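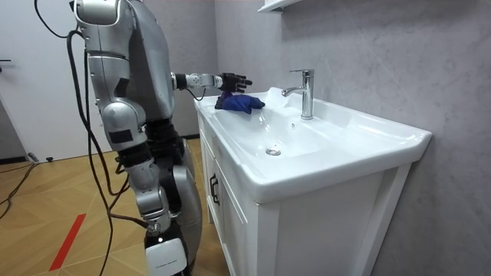 What should a ceramic washbasin be wiped with if the glaze has gone dull?

A soft damp cloth and a little dish soap, then a rinse and a dry wipe. Dullness on a glazed basin is most often soap film, and soap film comes off without grit. Save powder cleaners for rust marks.

That covers the question sent in from the Skyrme building. The other open point is below.

On November 11, 2021, the Stodolport housing list wrote:
> We have 282 units with the same wide basin on a vanity.
> The cleaning sheet says to start at the drain and work
> outward. Two crews do it the other way. Does the order
> matter, and does the same cloth do for the ledge?

The order matters for the rinse water. Soap worked outward from the drain leaves a ring at the rim, and that ring has to be wiped again. Start at the back ledge and finish in the bowl. One cloth will do for ledge and bowl if it is rinsed between them. Keep a separate cloth for the vanity front, which should not get soaked.

Proposed text for the sheet, replacing section 2:

1. Clear the ledge. Wipe behind and beside the faucet with the cloth folded flat.

2. Wipe the rim from back to front. Rinse the cloth and wring it out.

3. Wash the bowl with the cloth bunched in the hand, pressing into the curve and going down toward the drain.

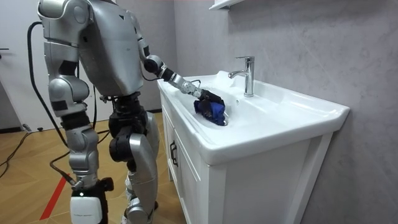 4. Run the water and push the suds off the sides with the cloth.

5. Dry the faucet base, then the rim, then the bowl.

The Wustitz crews have used this order since August and report fewer second wipes at the rim. They dilute Stulance at 1 to 100 for steps 2 and 3. Plain dish soap gave the same result in their trial, so the product name can stay off the sheet.

Corrections to ticket 2651, please, and not to the whole list.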